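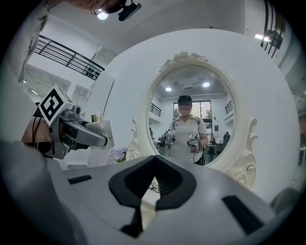
## 4 Setting up the sealer

This section covers the Roltitz bench sealer with the Cutow film stand fitted. If the sealer was supplied without the stand, skip 4.3 and feed film from the loose roll tray as described in Section 9.

Read Section 2 (Electrical safety) before connecting the sealer to a power point. The seal arm carries a heated wire and a cutting edge. Both are exposed when the arm is up.

### 4.1 Choosing a position

1. Place the sealer on a flat, dry bench that does not rock when the arm is pressed down.
2. Leave at least 300 mm clear above the arm when it is fully raised. Check for shelves and cupboard doors as well as the wall behind.
3. Leave at least 60 mm behind the rear vent.
4. Position the sealer so that the power cord reaches the outlet without crossing the work area. Do not use a double adaptor.
5. Turn each rubber foot until all four sit firmly on the bench.

**Caution:** Do not set up the sealer on a fabric tablecloth or on carpet. The base vent draws air from underneath.

**Note:** At markets and other outdoor sites, the sealer must be under cover and plugged into an outlet protected by a safety switch. Wind across the arm will cool the wire and give patchy seals on the windward side. A three-sided screen is usually enough.

### 4.2 Removing the transit fittings

Two fittings hold the arm during shipping. The sealer will not heat while either is in place.

1. Cut the cable tie at the front of the arm. Hold the arm down with your other hand while doing so – the return spring is under load.
2. Let the arm rise slowly to its stop.
3. Pull the red foam block out from under the hinge.
4. Peel the paper strip from the seal pad. Leave the brown non-stick tape underneath it in place.
5. Lower and raise the arm five or six times. It should move smoothly and return to the stop without help.

Keep the foam block. It must be refitted before the sealer is sent back for service or carried in a vehicle.

If the arm sticks part of the way up, check that the foam block has come out in one piece. Small bits of foam tend to lodge on the left side of the hinge and can be hooked out with a wooden skewer. Do not use a screwdriver.

### 4.3 Fitting the film stand

The stand takes centre-folded film on a standard cardboard core. The widest roll it will accept is 300 mm, measured folded.

1. Hook the two tabs of the stand into the slots at the right-hand end of the base.
2. Press down until the catch clicks.
3. Slide the roll onto the spindle with the folded edge towards the back of the sealer.
4. Push the end collar against the core and tighten the thumbscrew. The roll should turn freely but should not coast when you stop pulling.
5. Draw the film over the first roller, under the second, and out onto the work plate.
6. Separate the two layers and pass one above the work plate and one below it.

**Note:** If the film comes off the roll at an angle, the collar is not square to the core. Loosen it, push it home and tighten it again before adjusting anything else.

**Caution:** Use only polyolefin or polyethylene film of a grade listed in Appendix B. PVC film gives off irritating fumes at sealing temperature and will corrode the wire.

### 4.4 Connecting power and warming up

1. Check that the main switch is at **0** and the heat dial is at its lowest setting.
2. Plug in the sealer and turn on the power point.
3. Set the main switch to **1**. The amber lamp comes on.
4. Wait until the green lamp comes on. This takes nearly 20 seconds from cold, and longer in an unheated shed.
5. Lower the arm onto the bare pad once, without film, and release it.

A faint smell on the first use is normal and comes from the protective coating on the wire. It should be gone by the end of the first session. If you see smoke, turn off at the power point and go to Section 8.

### 4.5 Finding the heat setting

The dial has 16 positions. The right one depends on the film thickness, the room temperature and how fast you work, and it has to be found by trial. Start low.

| Film | Starting position |
|---|---|
| Light polyolefin | 4 |
| Medium polyolefin | 6 |
| Heavy polyolefin | 9 |
| Polyethylene bag stock | 11 |

1. Set the dial to the starting position for your film.
2. Place a scrap of doubled film across the pad, flat and without creases.
3. Lower the arm with even pressure until the buzzer sounds, then hold for one second more.
4. Raise the arm and let the film cool before touching it.
5. Pull the two layers apart by hand.

A good seal is clear, narrow and straight, and the film stretches beside it before the seal gives way. If the layers peel apart, go up one position. If the seal is brown, stringy or full of small holes, go down one. Make two test seals at each position, as the first after a change is often unreliable.

Write the final position on the label inside the front cover, along with the film grade. When changing back to a film you have used before, go straight to the recorded position and make one test seal.

**Note:** The positions above were found with Conceição film, which we supply with the starter kit. Other makes may differ by one or two positions in either direction.

### 4.6 Wrapping the first item

For the first few wraps, choose something box-shaped and firm. Candles, soap and items with loose trim are harder to wrap neatly and are dealt with in Section 5.

1. Slide the item between the two layers of film, against the fold.
2. Seal the left side if it is open. On a fresh roll it always is.
3. Move the item up to the left-hand seal, leaving a finger's width of slack.
4. Lower the arm. The front and right side are sealed and cut in one action.
5. Lift the item out and pull away the waste film.

**Caution:** Keep fingers outside the yellow line on the work plate whenever the arm is moving. The wire stays hot enough to burn for at least 60 seconds after the main switch is turned off.

Too much slack leaves loose corners, known as dog ears, after shrinking. Too little and the side seal will split under the heat gun. For tall items, the slack should be measured at the top, where the film has furthest to travel.

Pierce the film once with a pin before shrinking, on the underside of the item. Film without a vent hole will balloon.

### 4.7 Shrinking

The sealer does not shrink the film. Use the Zuvesen heat gun or any hot-air gun with a wide nozzle and an adjustable setting. Hair dryers do not get hot enough.

1. Stand the item on a heatproof surface, well away from the film roll.
2. Keep the gun moving in slow, overlapping passes. Start with the base.
3. Work up the sides, then across the top.
4. Return to any loose corners with short bursts.

Cloudy patches mean the gun has stayed too long in one spot. They cannot be reversed – cut the wrap off and start again.

### 4.8 Shutting down

1. Turn the heat dial to its lowest setting.
2. Set the main switch to **0** and turn off at the power point.
3. Leave the arm raised until the wire is cold.
4. Wipe the pad with a dry cotton cloth. Do not use solvent or a scourer on the brown tape.
5. Cover the film roll. Dust on the film shows up as specks in the seal.

### 4.9 Set-up faults

**Amber lamp does not come on.** Check the power point with another appliance, then check the fuse at the rear of the base. Spare fuses are taped inside the front cover.

**Amber lamp on, green lamp never comes on.** The foam block or part of it is still under the hinge. See 4.2.

**Seal good at one end only.** The base is twisted. Re-level the feet, then repeat the test in 4.5. If there is no change, the pad may be worn and should be turned end for end.

**Film seals but does not cut.** Burnt film on the wire. Let it cool completely and wipe with the brass brush supplied.

**Buzzer sounds as soon as the arm is lowered.** The timer link is set to bench test. Move it to the position marked RUN, with the sealer unplugged.

For faults not listed, contact the service desk and ask for Elaine Sampaio. Have the serial number ready. It is stamped on the plate under the base, next to the right rear foot.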